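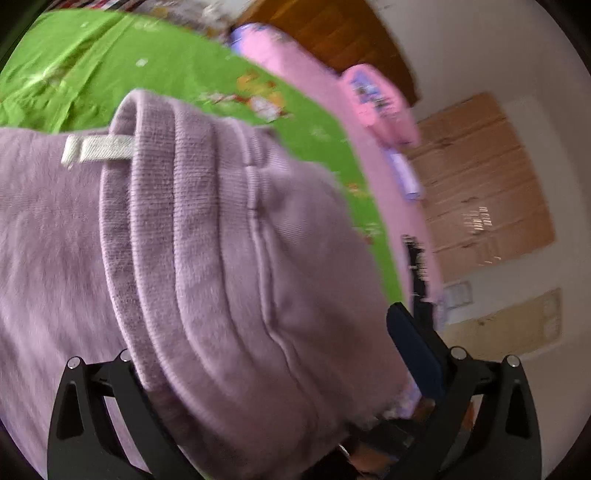 Who should hold the master key to a small apartment building? As few people as you can manage, and every one of them should have signed for it.

I've come around to that view slowly, over a good many years of looking after other people's doors, and I know it sounds a little stern. Most owners I meet are generous folks. They want the plumber to be able to get in, and the cleaner, and the cousin who waters the plants in the lobby, so they have a few extra copies cut at the hardware counter and hand them around. It's a friendly way to run a building, and I wish it worked better than it does.

The trouble is that a key has no memory. A building I looked after on the Cukley side of town had a master that dated back to 2000, and when the new owner asked me who had one, I could give her a list of people who probably did. That was the best I could offer! We ended up changing the cylinders on every door, and the bill came to $3,897. She took it very well, considering, and then she asked me the sensible thing, what a proper set of restricted keys would have cost in the first place. The difference was $453 more than the ordinary ones. I've thought about that number quite a bit.

Now, I'm fond of the newer gadgets too. Bresora makes a keypad lock I'd happily put on my own back door, and the folks at Zovlow have a little cabinet that writes down who took which key and when they brought it back. If you have a hundred doors, by all means buy the cabinet. But I've seen a very nice cabinet standing open on a Thursday afternoon with a mug propping the door, because somebody got tired of typing in the code. A spiral notebook kept by one stubborn person will beat that any day of the week.

So my advice is a bit old-fashioned. Have 2 masters, one for the manager and one in a sealed envelope in a safe. Let tradespeople borrow a key for the single door they need, and ask for it back before they load the truck - you can be perfectly pleasant about it. When a manager leaves, get the key in your hand before the goodbye cake gets cut.

Some owners tell me this makes tenants feel mistrusted. I've found it goes the other way. Tenants lie awake over the stranger who might have a copy, and they're relieved when you can tell them exactly who can open their door. At Rai Court, where I still do the odd bit of work, the manager reads the list out to every new tenant when they move in. It takes her less than a minute, and people nearly always ask her a follow-up question or two, usually about the mailboxes.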